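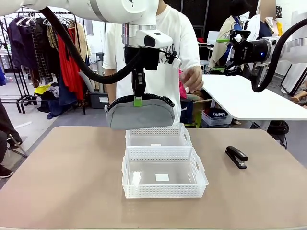

Teleop demos: pouch swings about and policy lets go at the wrong time

Asked by Kanini Kimaro

Two-arm setup, driven by remote (leader arms, one per hand). Task is sorting bits off the table into two white plastic baskets, one behind the other. Left arm does the soft stuff, mainly a grey zip pouch. Right arm is for the stapler.

Recorded 900 demos so far. Replay is fine. But the trained policy picks the pouch up by the top near the zip, carries it over the rear basket, then either hangs there for ages or drops it early and it catches on the rim. Stapler no trouble at all.

Is it just more demos? Or is it how I'm driving it? Don't want to spend all of May on this if it's the wrong fix. Also should the idle arm be doing anything while the other one works, mine just sits there open.

2 answers

Marjatta Pesonen
Accepted

It's the driving, I'd bet. Look at your own recordings and see how long you wait above the basket before letting go. Everybody does it. You're watching the pouch swing and waiting for it to settle, and the policy copies the wait but has no idea what ended it. Camera sees a pouch hanging, frame after frame, nearly the same picture. Sometimes the next thing is open, mostly it's nothing.

What worked on our rig at Histley:

Go slower on the way over so there's less swing. Then lower until the bottom of the pouch is below the rim, and open straight away. Same height every time. If you fluff one, bin it, don't rescue it and keep it.

Trim the pauses at the start too. We cut anything where neither arm moved and that alone got rid of most of the freezing.

Grip point matters as well. Near the zip is ok becuase it's stiffer there, but pick one spot and stick with it. If half your demos grab the body of the pouch it hangs completely differently.

Idle arm: park it in the same pose every time, open, well clear. If it drifts about while you're concentrating on the other hand the policy learns the drift. Ask me how I know.

I'd redo maybe a third before adding any new ones.

Raili Harju

More data. We were at 1,000 and it was rubbish, got to 3,488 and it was fine. Didn't change anything else that I rember. Maybe swap who's driving now and then.

Comments

Kanini Kimaro: Checked, I hover nearly every time. Some of them are awful. Will redo with the lower drop and report back, thanks

Marjatta Pesonen: Move the baskets a bit between takes while you're at it. Only a bit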